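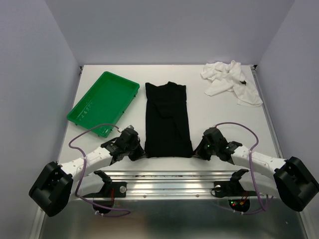

Maysoun Saab wrote in to ask whether spending under a stopgap budget counts toward the full-year total. Yes, it does, and Pluritz will handle it for you once it's set up (I got this wrong my first time, so go slow!).

## 4. Entering a stopgap budget

1. Open the Largate county file and pick **Interim**.
2. Type in the end date. Ours was February 29, 2024.
3. Enter last year's amount for each line. My road line was $2,772, and I left it alone.
4. Tick **No new starts** if your stopgap bans new projects.
5. Press **Carry forward**.

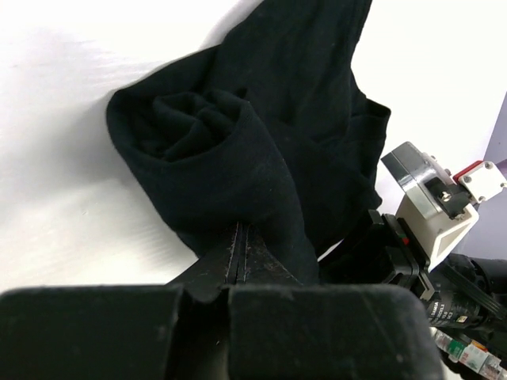
*Fig. 2. Black cloth, bunched and partly rolled*

**Note:** Pluritz takes up to 300 lines per department. I've never gotten past 200, but the Sutter folks might.

**Caution:** Don't press **Carry forward** again after the full budget passes. I did that in March and ended up with 2 copies of every line – what a mess! If it happens to you, go to **History** and undo the later one.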